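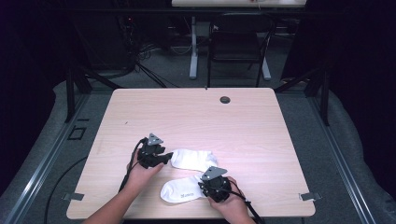 Two white socks laid flat, toes to the left.

Household Textiles, Unit 4: Pairing and Folding Socks
Handout by Tharushi Miah

I love this unit! Socks look like the dullest thing in the basket, and then you start handling them and there's so much going on: stretch, grain, a heel that never wants to lie down. Bring three pairs of your own, at least one of them ankle length.

Vocabulary for today
Toe seam: the curved line across the closed end.
Heel pocket: the bulge of fabric knitted in so the sock can turn the corner of your foot.
Cuff: the ribbed, elastic opening.

Laying out
Put the first sock down with the toe pointing left. Smooth from the toe toward the cuff with a flat hand (no tugging, you'll stretch the rib). Let the heel pocket fall toward you. Lay the second one the same way, a little nearer to you, and compare lengths before you stack them.

The flat fold
Stack, heel on heel. Bring the toes up to the cuffs, press out the air, and fold once more if the sock is long. Ankle socks only need the one fold, and they stand up beautifully in a shallow drawer!
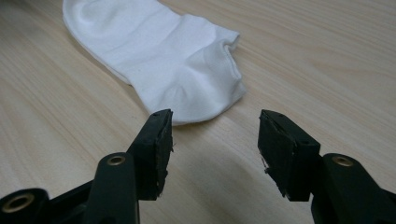 Why not just roll the cuffs over each other in a ball?
The top cuff gets stretched the whole time it sits in the drawer, and the elastic loosens early. Balls also waste space, though they're fine for a suitcase.

For next time
Read the Camargo chapter on knit structures and try the flat fold on a thick wool pair. Wool is bouncier than cotton, so press a bit longer. We start on fitted sheets after that, so bring one if you can carry it.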